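Kiltent Trades Skills Centre
Progress report to the Neagu Fund
Salvaged Components Sorting Project, second reporting period

Oct 30, 2022

1. Purpose of this report

This report is submitted under the terms of the grant made by the Neagu Fund to the Kiltent Trades Skills Centre for the sorting, checking and reissue of salvaged electrical components. It covers work done since the first report, spending against the approved budget, and the matters on which the Centre seeks the Fund's agreement before the final period begins.

2. Background

The Centre teaches introductory electrical fitting to adult learners and school leavers. Before the grant, parts removed from old switchboards and control panels were kept in mixed tubs in the rear store. Instructors spent a good deal of class preparation time looking for matching items, and new parts were often bought when suitable ones were already on the premises.

The grant provides for the sorting of the whole stock, a written register, and a labelled storage system from which instructors can draw complete practice kits. The bulk of the material came from the closure of the Gralden workshop, whose owners donated their remaining stock to the Centre at no charge.

3. Work completed

At the end of the period 3,681 items had been sorted and entered in the register. The largest groups are terminal blocks, circuit breakers, push-buttons, relays and indicator lamps. Cable glands and offcuts of rail are being recorded by weight, as agreed with the Fund's program officer in the first period.

Of the practice kits promised in the application, 62 have been made up and 55 have been issued to classes. The remaining seven are held back until replacement end caps arrive for the terminal blocks. Each kit has a contents card, and instructors sign it in and out at the store counter.

The register was moved from paper to the Hidesura stock program in September. The change took longer than planned. Part names had been written in several different ways by different hands, and a single list of approved names had to be settled before the entries could be transferred. That list is now in use and is attached as Appendix B.

4. Methods and work area

Sorting is done on benches covered in brown paper. Painter's tape is used to mark the paper into cells, and parts are brought to the bench in shallow trays. The paper is replaced when it becomes marked or torn. This arrangement has proved cheap and easy to reset between classes, and the Centre intends to keep it for the final period.

Items are first separated by type, then by rating where a rating can be read. Items with no readable rating are placed in a separate tub marked for instructor review. No item from that tub may be put into a kit until it has been checked and initialled. Cracked housings, burnt contacts and loose terminals are grounds for rejection.

A small number of older switches could not be identified from the catalogues held at the Centre. They have been bagged and set aside, and will be used for display only.

5. Difficulties in the period

Storage drawers ordered for the rear store were delivered in the wrong depth and had to be returned. The supplier met the cost of freight, but the shelving on the east wall was idle for a good part of the period. Sorted stock was kept in stacked crates in the meantime, which made it slow to reach the lower layers.

Attendance at the open sorting sessions was also uneven. Daytime sessions were well used by current learners. Evening sessions were not, and the Centre proposes to drop the second evening and add the hours to the daytime program.

6. Spending

Spending to date is within the approved budget. Savings on labels and bench materials have been partly taken up by the longer than expected work on the register. The Centre asks the Fund to approve the transfer of $300 from the labels line to the data entry line. No increase in the total grant is sought.

7. Matters raised by the Fund

The Fund's letter on the first report asked for more detail on how parts are handled at the bench and on what becomes of them after sorting. The first point is dealt with in section 4. The second is answered below.

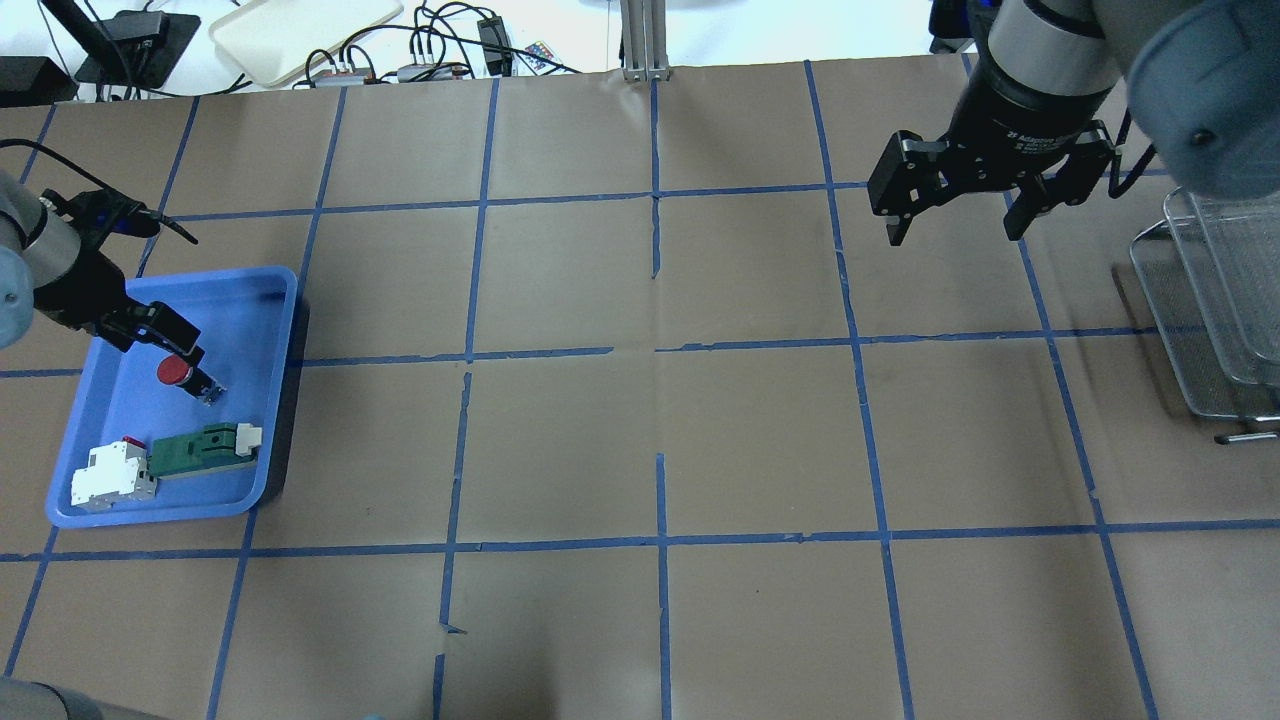
Can salvaged circuit breakers be put back into service in a building?

Salvaged breakers are kept for teaching only, and the Centre does not sell them, lend them or install them in any working switchboard. Those that pass inspection go into practice kits, and those that fail are sent to the metal recycler with the other rejected stock.

8. Plans for the final period

The Centre will finish sorting the remaining crates, fit the replacement drawers and complete the outstanding kits. Instructors will be asked to return a short form on the condition of each kit after its first use, and the results will be included in the final report.

A colour code for the drawer labels has been drafted and is being tried on the push-button and relay drawers. If it works well it will be applied to the whole store.

9. Decisions requested

The Fund is asked to note the progress set out above, to approve the budget transfer in section 6, and to agree to the change in session times in section 5.

Submitted on behalf of the Kiltent Trades Skills Centre.

Appendix A: Statement of spending
Appendix B: List of approved part names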